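About Condar

Condar plans and specifies automation equipment for firms that handle garments: rental houses, uniform services, laundries and returns departments. We do not build robots and we do not sell them. Clients pay us a fixed fee for a written equipment plan, a budget and, where they want it, support through purchasing and site acceptance.

The company was started by Kieran Ó Dubhghaill and Darragh Mac Mathúna, who had both worked on the buying side. Kieran covers mechanical scope, floor layout and utilities. Darragh covers costing, supplier contracts and spare parts. Our office and test room are in Pornstead.

What a plan contains

Each plan starts with a handling survey. We record garment types, hanger types, hook spacing, cabinet depth and the number of transfers per shift. Sites moving fewer than 50 garments an hour are usually told to wait, or to buy better racks first. The survey is billed separately and the client keeps the data.

The budget is split into arm, end effector, cell furniture, cabling and guarding, integration labor, training, and a maintenance reserve. Cable routing gets its own line. It is often left out of supplier quotes and then charged as a change order – we have seen this on small cells as well as large ones.

We ask for a handling trial before any purchase order is signed. Fabric is hard to quote from a data sheet, and a gripper sized for boxes may be a poor match for a wire hanger. Trials are run in a cabinet with hooks and panels laid out to suit the client's storage. 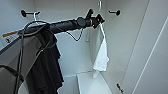 Gripper at a white wire hanger in a white-paneled compartment, with a dark garment draped over the forearm.

The standard trial is 1000 transfers, divided between light and dark garments. Drops, double picks and stops are logged by cause. The log goes into the plan as an appendix, and the supplier gets the same copy as the client.

Nandora

Nandora is our costing workbook. The current release holds 403 priced line items, from wall hooks to safety scanners, reviewed each October. Clients receive an unlocked copy with their plan and may change any rate in it. Prices older than one review cycle are flagged and left out of the totals until they are confirmed. Freight and power are entered by site.

Recent work

For Rafferty, a uniform rental firm, we prepared a two-stage plan covering 236 storage cabinets. Stage one is a single cell with manual loading. Stage two adds cells only if the first meets its agreed stop rate over a full quarter. The hanger stock was mixed, so the plan includes a line for replacing it with one wire gauge before stage one begins.

Terms

We take no commission from suppliers and hold no stock in any of them. Quotes for a survey are valid for 50 days. Travel outside the Pornstead area is charged at cost. Trial garments and hangers are provided by the client and returned with the final report.

Page last revised 2018-11-20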